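Skadmont Student Robotics Workshop
Notebook entry, August, begun 4:10 p.m.
Task: tidy-up challenge, collection bin stage
Entry written by Tudur Humphreys

Purpose of the session

The team continued preparation for the household tidy-up task. The rules require the arm to collect small articles from the floor, place each one in a soft-sided bin, and then move the bin a short distance by its handle. The placing stage was judged acceptable at the end of the previous session. Today was given over to the handle.

Setup

The arm was run on the Vekow controller with the speed limit at 38 percent of maximum. The limit was left unchanged for the whole session so that the runs may be compared with one another. The Herance planning software was restarted before the first run, and the old calibration file was removed. Members are reminded that the old file must not be copied back from the shared drive. It holds the offsets from before the wrist bracket was replaced, and its name differs from the current file by one letter.

The approach begins 300 mm above the rim. The arm then descends in two steps, with a pause between them for the wrist view to be saved. The second step had been set at 100 mm, and it was kept at that figure.

Observations

The first group of runs used the bin with its near corner turned toward the arm. In this position the outer side panel and the inner lining are both in view, and the handle passes between them. The detector was trained mainly on views from the side, and it marked the braided corner seam as part of the handle in several of the saved views. The cord is black and the seam is gray and white, so color alone ought to separate them. The current filter works from edges and does not use color at all.
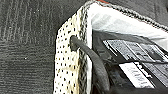 Why is a soft bin harder for the arm to pick up than a rigid box?
A fabric wall gives way when the gripper touches it, and a cord handle can change its shape between one attempt and the next. The program therefore needs a fresh view of the handle before each grasp, where a rigid box would allow it to reuse a stored position.

The second point concerns the contents. An article with a strong black-and-white pattern close to the cord produces many false edges. The filter joined the edge of the article to the edge of the cord and reported a single wide handle. The grasp point was then placed too far into the bin. The run was stopped by hand before contact, and the stop was entered in the log under the operator's initials.

The polka dots on the outer panel gave less trouble than had been expected. They are small and regular, and the existing size threshold removes nearly all of them. The threshold should be left alone for the present.

Changes made

A color check was added ahead of the edge filter. It keeps dark regions and discards the remainder before any edges are joined. The first version also kept the dark gray carpet, and the handle was lost against it wherever the two met in the view. A second version limits the check to the area within and directly beside the rim. It was loaded at 5:25 p.m. and tried on the saved views only. It has not been run on the arm.

The training set now stands at almost 3000 views. Too few of them look down into the bin from a corner. Further views should be taken with the bin turned to different angles and with plain as well as patterned articles inside. They are to be kept in a separate folder until the labels have been checked by a second member.

Open items

The grommet hole may serve as a better reference than the cord. It is round and dark, and it stays with the panel when the cord swings. Maddocks used a comparable method in its entry last season, and the written report is in the workshop binder. Two members should read it before the next session and note whether the hole was found reliably when the panel sagged.

The stop button cable is too short for the operator to stand clear of the arm at full reach - a longer one has been requested. Until it arrives, no run is to begin with the bin at the far mark.

The arm was parked and the controller switched off at 6:05 p.m. The saved views were copied to the workshop drive. The next session will begin with the second version of the color check, at the same speed limit, starting from the corner position.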